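OK it is happening!! We are finally sorting out the laundry corner under the stairs and I am going to post the whole thing here because I have been talking about it since the day we moved in. 1/

Quick background for anyone new: we share the old Prokcombe building, which used to be a paper warehouse. Big open floor, upper balcony, every sound echoes. There was never a real laundry room. There was a spot near the stairs where stuff got dumped. 2/

And I mean dumped. Single socks. A bag of clothespins. Extension cords. Three (three!) half boxes of detergent that had gone hard as a brick. I had to chip one out with a spoon. 3/

Budget was 200 dollars for everything except the machines, which we already had. I have spent most of it on boring things like hoses and a drip tray, and I have never been so happy about a drip tray in my life. 4/

First job was getting everything OUT. All of it, onto the open floor, in piles. Keep, wash, give away, what even is this. The last pile was the biggest for a good long while. 5/

Found under there: a Nesen board game with no board, a bike pump, one very nice wool glove, and the shelf brackets I bought in the spring and then bought again in the summer. So now we have a LOT of brackets. 6/

Second job, floor. I swept, then mopped, then mopped again because the first bucket came out the color of coffee. Please mop behind your machines, friends. Please. 7/

Somebody asked what I use for mopping. Hot water, a squirt of dish soap, that's it. I like the flat kind of mop for going under things and an old toothbrush for the edges where the floor meets the wall. 8/

Now stacking. I went back and forth on this for weeks. Side by side gives you a nice top to fold on. Stacked gives you the floor back. We have so little floor under a staircase that stacked had to win, and wow, I am a convert. 9/

If you're thinking about it: get the proper stacking kit for your machine, check that the bottom one is dead level FIRST, and don't try to lift alone. We used straps and took it very slow and had snacks ready for after. 10/

Level check: I put the level on top front to back, then side to side, then diagonal for luck. Little turns on the feet. It took forever and I loved it, I put on a whole album. 11/

Then the lint hose. Clean it while you can reach it! I pulled out enough gray fluff to knit a second cat. 12/

OK picture time, taken on 20 Nov 2021 in the middle of it all. Stack is up, stairs going up behind it, and the box on the right is still open with stuff in it. White bottle with the blue cap is down on the floor by the machines because there's no shelf for it yet. I love this corner so much already. 13/

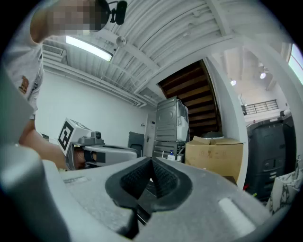
WHAT'S LEFT TO DO

a) A shelf. Finally a use for the brackets! I want it low enough that I can grab the soap without climbing on anything, and deep enough for a folding basket.

b) The cardboard box. It has been the "deal with it later" box all day and later is coming. Anything we haven't touched in a year goes to the swap table at Bramuvska (best little thrift place, go see them, they take almost everything if it's clean).

c) A hanging rail for shirts. I'm thinking a plain closet rod, cut to length. If anybody has put one up under a sloped staircase, tell me how you did the high end!

d) Hooks for the mop and broom so they quit sliding down the wall at 2 in the morning and scaring us half to death.

14/

Oh and people keep asking about noise. We put a rubber mat under the bottom machine and I can't wait to hear what it does on spin. The old setup walked. Like, it moved across the floor on its own. I'll report back. 15/

Also asking: yes it's going to be shared, so I'm making a sign-up sheet. Pen on a string. I tried one of those apps once and we all forgot our passwords by the weekend. 16/

Money so far, for the curious: mat, hoses, drip tray, stacking kit, and a tube of sealant. I have 20 dollars left for the rod and hooks, which is tight but I think I can do it if I dig through the bins at Tak. They have a whole wall of loose hardware in the back and I could live there. 17/

Going to eat a giant sandwich and then start on that box. More tomorrow, with a shelf, I hope! Send me your laundry corners please, the tiny weird ones especially. 18/18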